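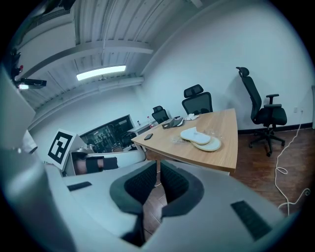
Table with the light oak-colored top, small room.

Nestetar Screening Hall: Pre-Show Safety Walk
March 2024
Walked by: Vignesh Pisharody, with Corrado Ruggiero
Event: opening night of the Borkeo science fiction double bill
Ticketed: 579

What a lineup, and what a pleasure to walk the building before it fills up! Comments are under each item. Items marked OPEN need a fix before doors.

1. Exit doors, main hall
OK
All four open fully from inside with one push. Door three used to stick (February report) and now swings beautifully. Great work, Ettore.

2. Exit signs and aisle lights
OPEN
Signs all lit. Two aisle lights out on the left side, rows K and M. People will be coming back with popcorn halfway through the first feature, in the dark, so these really matter. Spares are in the booth cabinet.

3. Seats
OK, one comment
Sat in a good number of them (tough job). H14 has a loose armrest. Taped off, seat pulled from sale.

4. Projection booth
OK
Exhaust fan running, filter changed at 3000 hours as planned. Lamp meter reads 3042. Gerardo Cocco ran the first reel of trailers for us and the picture is gorgeous, the starfields especially. No cables across the doorway.

5. Fire extinguishers
OK
Booth, lobby, concession stand, backstage. Tags current, pins in, gauges in the green.

6. Sound level
OK
Tested with the launch sequence from the second feature, the loudest thing on the bill. Under the house limit at the back row and the front row. You feel it in your ribs and it's still comfortable. Loved it.

7. Lobby displays
OPEN
The Cloltasance model ship is a knockout, but its stand wobbles when you lean on the rope post. Adelmo Benedetti is bringing sandbags. Keep the costume cases at least three feet from the Colombo Street doors.

8. Concession stand
OK
Popper cord replaced. Floor mat lies flat. Handwash sink has soap and towels.

9. First aid kit
OPEN
Burn gel is past its date. Everything else is stocked. Please buy two, one for the booth.

10. Headcount
OK
Both clickers work and were set to zero. Posted limit for the whole building is 1145, so there's plenty of room even with the lobby crowd.

Recheck of items 2, 7 and 9: Corrado, one hour before doors. Initial each one on the paper copy and leave it at the box office.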